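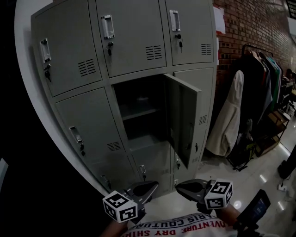 *The lockers by the brick wall, one door open. Day helpers get a key, so bring whatever you need to stash.*

Hi all! I'm Armelle, I run the open day at Rundgate, and I'm looking for people to help me out on the Sunday. We had 143 visitors last October and I spent most of it running between the front door and the demo floor with a half-eaten sandwich, so this year I'm asking early (well, earlier).

**What's going on that day**

Vatach is showing its two-arm picker, Sowah, and visitors get to try teaching it a small job themselves with the hand-held grippers. Opening a door, putting something on a shelf, that kind of thing. Senyo Opoku runs the robot side and he's great with questions, even the ninth kid in a row asking if it can do a backflip. Tours leave every 30 minutes from the front desk.

**Who I need**

- Greeters for the front desk. You hand out badges and point people to the coats.
- Demo helpers, who stand with visitors while they try a gripper and show them how to hold it. Senyo will train you that morning and you don't need any robot background at all.
- Tour guides. I write the script, you can wander off it as much as you like.
- One person who speaks Dutch and can look after Ans Prins and her group of 26 students. Please, please be out there!

**The practical stuff**

Shifts are up to four hours, morning or afternoon, and it's paid at our normal event rate. Lunch is on us either way. Wear flat shoes and something with sleeves you can push up. You have to be 16 or older for the front desk and 18 for the demo floor. Helpers meet at 9 a.m., doors open to the public at 10.

**How to sign up**

Send me a couple of lines at the Rundgate front office: your name, which job you'd like, and morning or afternoon. No resume needed. If you've helped before, just say so and tell me if you want the same spot. Elikem Sulemana has the sign-up sheet at the desk too, if you'd prefer to stop by and put your name down in person.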